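Sorting by Hand, Sorting by Machine

Plurkden has employed people to sort small returned goods for 14 years. The proposal from Gison to automate part of that labour deserves a fair hearing, and a more careful one than it received in August.

The work at hand is modest. Small articles go into a bin or come out of it, and each has a different shape.

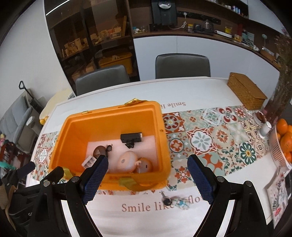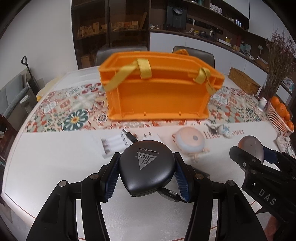 Small articles and an orange bin, with hand-held grippers.

Management speaks of 1,000 articles a shift. Staff speak of sore wrists, and also of judgement: knowing which item is fragile and which cord belongs to what. Both accounts should be heard before rosters are changed.

Tiziana Bassi of Morelli has argued that workers whose skill trains a machine should share in the savings. I agree. The Rurnberg site retrained 47 employees on full pay — a reasonable minimum, in my view — and Plurkden should put the same commitment in writing before the first position is altered.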